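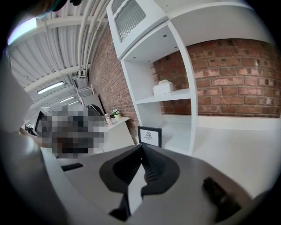
Chapter 3
Looking After the Grippers

I learned to look after hand-held grippers the slow way, in a rented room in Utcombe, with Koen Van Wijk leaning over my shoulder and tutting. Koen had put in 13 years at Kröger before he joined us, and he could tell from across the room when a finger pad had been fitted in a hurry (mine, usually!). So this chapter is really his, with my spelling.

We'll start with the pads and leave the software for Chapter 4. Pads are made of rubber, rubber wears, and a worn pad slips long before it looks bad. In the Nelel workshop we wipe ours after every 100 grips and swap the pair at 1,000, both sides together, even if one still seems fine. You'll be tempted to save the good one. I was, and I spent most of November chasing a fault that was only a new pad pushing against a tired one.

Then come the markers. On our tools each gripper carries a cube with black-and-white square patterns on its faces, and the tracking depends on them. Keep your thumbs off the printed faces, and never touch up a scratch with a pen. Yes, I tried it. 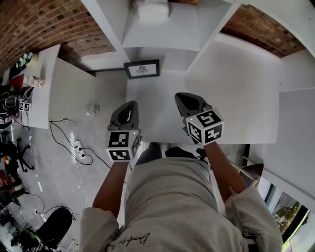 Figure 3.1 Holding a pair of grippers over the desk, with a marker cube below each one.

Before you go on, clear a bit of desk and get both tools out. Open and close each one slowly and listen for a click or a scrape. Write down whatever you hear, with the tool's number next to it, and keep the note handy for Section 3.1, where we take the first pad off.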